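**Budget for one gripper arm, small kitchen tasks. What am I forgetting?**

Posted by Chaiwat Ratanaporn, 4/23/19

We're a small prepared-food outfit in Voveldale and I've been handed the job of pricing out a single arm for portioning. Soft, round, pale things out of one bowl and into another, more or less all day. The owner saw a demo at a trade show in December and has been saying "cobot" ever since, with the confidence of a man who won't be filling out the purchase order.

So far I have two quotes. Rovolari will sell us the arm, the stand and a two-jaw gripper as a package. Bako will sell us only the gripper and a bracket, for $941, and assumes we already own an arm, which is flattering. The Rovolari package is a good deal more, but their rep says the extra pays for "integration." I asked what that meant and got a brochure. 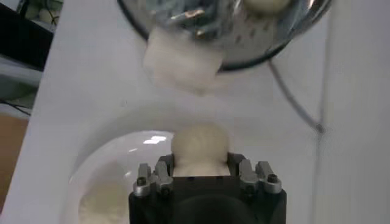

What I can't work out is how much to set aside for everything that isn't the arm. The spreadsheet I inherited has one line for the robot and one line called "misc" with $100 in it. I'm fairly sure misc is going to be a bad neighborhood. Fingertips? Cables? Bowls that don't slide? Somebody's time? If you've bought one of these for light handling of soft stuff, please tell me what your misc turned into, and whether you'd take the package or buy the pieces.

We have no engineer. We have me, and I once fixed the label printer.

---

**Ans Geerts**

Your misc is going to need its own spreadsheet.

I did this two years ago for a bakery supplier, one arm, one gripper, similar job. The arm itself behaved. The money went on the following:

- **Fingertips.** Whatever ships with the gripper is made for metal parts. Ours left dents in anything softer than a golf ball. Budget for at least two redesigns, and if the tips touch food, ask for the material paperwork before you pay. We had a set made first and asked afterward. They now hold down papers on my desk.
- **Cable management.** Clips and sleeves ran us $163, and I'd pay it again. A loose cable near a bowl will find the bowl.
- **Something to hold the bowls still.** The robot goes where it was taught to go. If the bowl has moved an inch, the robot doesn't care. We had a locating plate cut for the tabletop.
- **Lighting, if you're using a camera.** Shiny steel bowls are murder. Get a dull one to test with before you let anybody sell you a better camera.
- **Cleaning.** Ask each vendor, in writing, which parts can be washed and with what. Expect a pause.
- **Safety assessment.** Do not skip this, and don't let "it's collaborative" stand in for it. What matters is the whole setup, including whatever is in the jaws.
- **Your time.** I put down seven days. You may laugh.

As for package or pieces: with no engineer, take the package, but make Rovolari write down what integration covers. Mine turned out to mean a man plugging it in and having lunch. Get them to run your product, in your bowls, before the last payment. If they want to use foam balls instead, hold the last payment a while longer.

---

**pevasby_dave**

just rent one. Pevasby does monthly. we had ours for a trial and sent it back, no hard feelings. gripper was fine on the firm stuff, hopeless on anything sticky

---

**Chaiwat Ratanaporn**

Ans, thank you, this is exactly the sort of thing I was afraid of. I've renamed misc "Ans." It is now the longest part of the document.

Dave, did the rental include the fingertips, or did you have to bring your own? And was there a minimum term? Their site only has a button marked "Let's talk," and I'd like a number first.

---

**pevasby_dave**

three month minimum. tips were extra. everything was extra

---

**Ans Geerts**

Still not a bad route. Three months of rent is cheaper than owning the wrong gripper. Ask if any of the rent comes off the price should you buy it, and ask about return shipping too, as those crates are heavier than they look. If the answer on the sticky stuff is no, you'll want to learn that on somebody else's machine.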